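I finally got the 2000-piece map of Cismont off the dining table, which means I can talk about soup again. It's February, it gets dark early, and I have fallen completely in love with leftovers soup, the kind with no recipe where you open the fridge and just start.

My starting point is always an onion and more butter than I'd admit to my sister. Let it go slowly. I used to rush this part and wonder why everything tasted like hot vegetable water! Give the onion a good long while on low, until it slumps and smells sweet, and then almost anything you throw in will be good. Last week it was half a cabbage, the heel of a block of cheese (rind included, trust me on the rind) and the white beans I get from the Mundine market, the big creamy ones that hold their shape.

About those beans. I soak them for 24 hours, which my friends think is excessive, and maybe it is, but I like walking past the bowl and seeing them get fat. Salt goes in the soaking water. I know there are people who will fight you on that. I've made them both ways and the salted ones win every time, with skins so soft you hardly notice them.

Then there's the question of what to do when the soup is nearly there but a little dull. I have 2 fixes and I use them constantly. One is a splash of vinegar right at the end — cider, usually, or the brine from a jar of pickles. The other is a spoonful of the red pepper paste from Hajdu, the tiny shop next to the bus depot, where they also sell those caraway crackers I can't keep in the house for more than an evening.

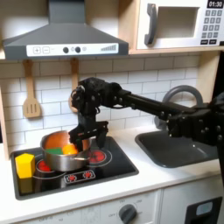
Carrots I like cut small and added late, so they still have some bite, and anything leafy and green goes in after the heat is off. Peas too, straight from the freezer. They thaw in the bowl and cool it down to eating temperature, and I get to eat sooner!

The next one I want to try is the sour rye soup I had on the Dilell ferry years ago, served in a paper cup with half a boiled egg bobbing in it. I've been feeding a jar of rye starter on the windowsill all week and it smells wonderfully strange. If you make something like this at home, please tell me how sour you let yours get, and whether you put in garlic at the start or wait.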